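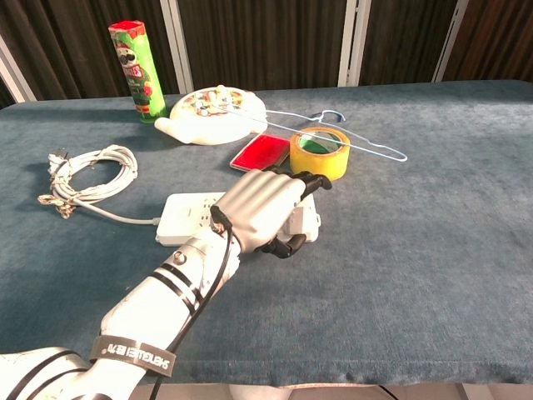 Photo: Higuchi Image Library, used with permission

Home Electricity for Renters
Handout 3: Reading your bill and sharing a circuit

Okay, last time we got through volts, amps and watts, and I promised this one would have less math. It does! Mostly. Get out the bill I asked you to bring (if you forgot it, share with a neighbor, they're all laid out much the same way).

Find the line that says kWh. That's a kilowatt-hour, and it's what you pay for. Run something that draws 1,000 watts for one hour and you've used one. A small lamp with an 11-watt bulb would have to stay on for days to get there. A space heater gets there before your movie is over.

I used my own February bill from the apartment on Gristbridge Road when I wrote the homework, and I was pretty embarrassed by it. I'd been blaming the fridge for months. It was the heater under my desk – I'd leave it on while I went to make lunch.

Now, circuits. In most of the older apartments you folks live in, one breaker covers a whole string of outlets, often in more than one room. A power strip gives you more places to plug in, but everything on it still draws through the one wall outlet. So add up the watts first. Phone chargers, a laptop, a lamp: fine. Heaters, kettles and hair dryers go straight into the wall, one at a time. And please don't plug one strip into another strip.

Somebody always asks if a surge protector is the same thing. Nope. Some strips have one built in and some don't, so check the label.

Words to know for the quiz: load, breaker, kilowatt-hour, standby draw.

Homework, due 26 November 2025
Pick 2 rooms. Write down everything that's plugged in and the watts printed on each label (look on the back or the bottom). If the label only gives volts and amps, multiply them for an upper figure. Then work out what each one would use in 30 days at your normal hours. The Lerimum worksheet has the columns set up already, so use that, and bring it on paper. Next time we do light bulbs and I'll have the meter with me.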